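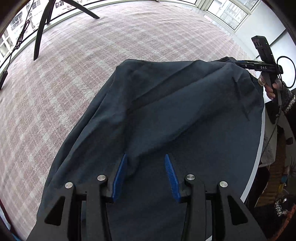
Vol. 8, p. 19

Ekberg hand-held grippers, the pair – quick review for anyone with a budget form due in October

Bought two. You need two for cloth, one hand alone just pushes a garment across the bed. Blue pads, open wide enough for a folded waistband, and they hold gathered elastic better than I expected from something that size. Slippery lining, less good. Had to re-grab a lot.

Price was 377 each through Ramasamy, cable included. Budget for spares too. Pads wear, and we went through 3 sets before anyone wrote it down. Pivots still tight, no play in the arms.

Weight: fine for a morning. Yamuna Arumugam did more than 19 garments in one sitting and said her wrist was ok, her thumb wasnt. Plan on swapping people.

The cable is my main gripe. Stiff, loops out to the side, catches on sleeves. Ask for the longer one and tie it back yourself.

Compared with the Wodamby set – cheaper, yes, but the jaws flex and Tymofii Dmytriv sent ours back inside a month. The Virnanix quote came in at double and wanted a service contract on top. Not for a room our size.

What I'd put on the form: two grippers, pads, a decent stand, a soft cover for the work surface so the cloth doesnt slide. Leave money for the arm later, hand tools first. Shipping took 8 days.

Would buy again. Four stars, the cable costs it teh fifth.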